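HSK 2 Household Textiles — Unit handout
Handling and folding striped knits

Knitted fabric stretches under its own weight. When a garment is lifted by one point, the load falls on a few rows of stitches and the cloth hangs in a cone. Horizontal stripes make this easy to read, as each line shows where the fabric has been pulled off grain.

Terms used in this unit
Course: one horizontal row of stitches.
Wale: one vertical column of stitches.
Skew: the angle between a stripe and the true horizontal, measured with the garment laid flat.

A stripe that waves does not always mean skew. Waves caused by a fold disappear once the cloth is smoothed by hand; skew stays. Check on a flat surface before recording a fault. A bed is acceptable for folding but too soft for measuring.
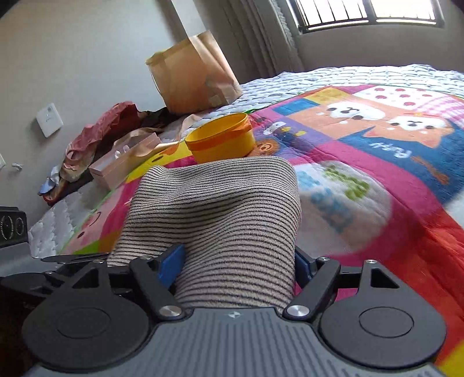 Fold lines should run along a course or along a wale. On narrow stripes, match the lines at both side seams first, then bring the sleeves in. Smooth from the centre outward with the palm — fingertips leave small hollows in light cloth. Do not pull on the hem to correct a crooked stripe.

Storage
Knits under 200 g may be stacked or rolled. Anything above 400 g is stored flat, never on a hanger. Colour has no bearing on the method.

For the practical, bring one striped top and a tape measure. Record skew on the Irley sheet, left side and right side separately. Reading: Heltitz, chapter on knit distortion, to page 39.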